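Claden Service Desk
Ticket 2060
Subject: Vosix cell, arm stops short when dropping parts into the bins
Opened by: Þórarinn Egilsson, Laxdal site
Date opened: 2025-08-05
Priority: Medium
Status: Waiting on parts

First message

Hello. I write about the Vosix sorting cell at Laxdal. Since we changed the gripper fingers, the arm stops with fault 1517 when it goes to the bins. The fault text is "position error, joint 3". It does not happen on every cycle. I have seen it three times this morning, always on the way to a bin and never on the way back.

What I have done so far:
Power off, wait one minute, power on. The fault clears but returns.
Checked the air pressure at the regulator. It is normal.
Looked at the cable along the forearm. I see no damage.
Ran the cell at half speed. No fault in one hour.

I have not changed the program. Please advise.

Reply from service desk

Thank you for the clear notes. Please check two things. First, the tool weight in the controller settings. If the new fingers are heavier than the old ones, the value must be changed by hand. Second, please run the joint 3 brake test from the maintenance menu and send us the number.

Update from Þórarinn

The tool weight was still the value for the old fingers. I weighed the new tool on the kitchen scale and then again on the scale in the shipping office, and both agree. I entered 1,775 grams and saved it. The brake test passed, but the menu gave only "OK" and no number. Is there a page where I can find it?

With the new weight the cell ran at full speed until after lunch and then stopped again with the same fault. So it is better, but it is not repaired.

Reply from service desk

The number is only kept in the log file, so "OK" is enough for us. We now suspect the belt on joint 3. Please take off the side cover and press the belt with one finger, halfway between the pulleys. Also, please load the Flanidside simulation of your cell and replay the drop moves there, so we can compare the planned path with the real one.

Update from Þórarinn

I have done both. The belt is softer than the one on joint 2, and there is a little black dust under it. I cleaned the dust and put the cover back.
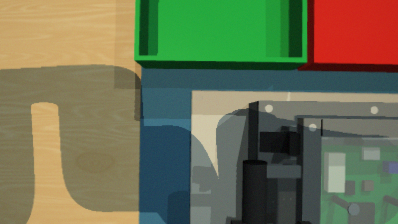 The replay in Flanidside finished with no warning, for the green bin and also for the red one. I tried it at full speed and at half speed. For me this means the path is good and the trouble is in the real arm, but please correct me if I read it wrongly.

Reply from service desk

We read it the same way. A new belt has been ordered for you. Until it arrives, please keep the cell at half speed and do not tighten the old belt any further, as the bearing behind it can be harmed.

Update from Þórarinn

Understood. The cell is at half speed and I put a note on the panel for the evening shift. When the belt comes, please send also the tension value for it. My manual has the value for the older model only.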